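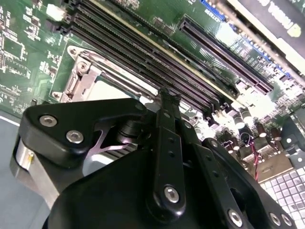 How does a robot arm learn to put a stick of memory into a server board without a person writing out every movement? It copies people first, from recordings of us guiding the arm by hand, and then it practises the last few millimetres until it stops making the mistakes we made.

That is the short version, and it's the one we give to family at dinner. The longer version has kept our little group at Kerenness busy since February, and as several of you wrote back after the last newsletter wanting to know how the memory work was coming along, we thought it deserved a proper item of its own (so put the kettle on).

A memory module is a fussy thing to fit. It has to go in straight, the notch has to line up, and then it needs a firm push at both ends, quite a bit firmer than most people expect the first time they do it. A server board makes it harder again, with the slots standing close beside one another and the processor socket for a neighbour, so there isn't much room for fingers of any kind. For years the usual answer has been to bolt everything down, measure it very carefully and have the robot repeat one path forever. It works beautifully until somebody brings in a different board, or the same board sitting a whisker to the left.

Our method, which we've been calling Sadico because every project needs a name on its folder, splits the job in two. The first part is learned from demonstrations. One of us steers the arm through the approach, the small camera at the wrist records what the gripper sees, and the model learns to get the fingers to the right slot from wherever they happen to start. We used 37 demonstrations for the whole first part, which still seems a small number to those of us who remember spending an entire winter collecting thousands for the cable project!

The second part takes over near contact. By then the camera is less help than you would think, with the gripper filling so much of its view and glare coming off the metal parts on the board. So the second part listens mostly to the force readings at the wrist. It makes tiny corrections, a nudge one way and a slight tilt the other, and it is allowed to back off and try again if the push feels wrong. It learned this by practising overnight on a retired board that we didn't mind hurting, with a limit on the force so that nothing could be crushed while we were all home in bed.

Now, the result. We ran 19 trials on a board the system hadn't practised on, shifting it a little on the bench each time, and counted a trial as good only if the module was fully seated with the latches closed at both ends. It managed 15. The demonstrations-only version, tested the same way on the same board, managed 2, and most of its failures were near misses where the module sat in the slot at one end and rode up at the other. We were very pleased with that gap, and I'll admit there was some cheering and a cake.

The four failures are where we've spent our time since. In one the module slipped in the fingers before it ever got to the slot, and that's a gripping problem more than a learning problem. The other three went to the slot next door. When the slots are the same colour and run side by side, the first part of the system can settle on the wrong one quite happily, and the second part will then do a lovely careful job of fitting the module where it doesn't belong. Our colleagues at Tetholm have suggested giving the model a wider look at the board before the arm comes in close, and we're trying that now with a second camera mounted off to the side.

A few of you also wondered about speed. It is slow – slower than a practised technician by a good margin, and we haven't tried to hurry it yet. The repair centre at Powell, who lent us the boards and have been wonderfully patient about getting them back, tell us they'd be glad of something slow and gentle that could work through a queue in the evening. Taking modules out again is on the list too, and it's a different kind of problem, with latches to open first and a module that likes to jump when it lets go.

If you'd like to see it running, the lab is open to newsletter readers most afternoons from two o'clock. Come to the side door and ring the bell, and please leave large bags at the front desk, as the aisle beside the bench is narrow. The write-up, along with the trial recordings (good and bad ones both), will go up on the project page once we've finished labelling them, and we'll put the link in the next newsletter.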